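Does sorting your stuff save you any time?

My sister-in-law Begoñe swears by it, and so does every magazine at the dentist's office.

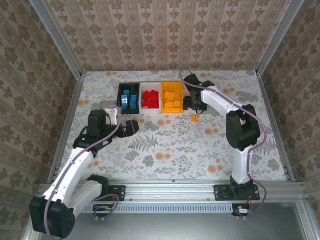
I have been trying to get to the bottom of the claim that an organized house gives you hours back, and I'm not buying it yet. Someone at work forwarded me a newsletter from a home-storage outfit called Holletine, which says a tidy household gains 80 hours a year. No word on who measured it, or against what. Hours gained from doing what, looking for scissors? I don't look for scissors for 80 hours a year. And the advice is always sorting by color, like those bins, red blocks in the white one and a heap of orange-yellow ones in the yellow. Fine for blocks. Most of what I own is gray or brown and doesn't come in sets.

So in October I tried it on the hall closet. I bought the labels, I bought the dividers, and I spent an entire rainy afternoon deciding whether a bike pump is "tools" or "outdoors." My neighbor Andor came by at four to borrow the ladder and asked if I was moving out.

A month later the closet looks better, I'll give it that. I still can't find the spare fuses. Before, they were in the drawer with the dead batteries, which made no sense but I knew it. Now they're in a category, and I can't remember what I called it.

Begoñe says I quit too early and that the savings show up in the second year. Maybe. That's also what the man told me about the attic insulation. She has offered to come and do the kitchen with me, and I've said yes to the spice shelf only, because there are three jars of paprika up there and I'd like to know which is the oldest.

If anybody has seen where the 80 hours comes from, leave me a comment. A link, please, to something other than a store.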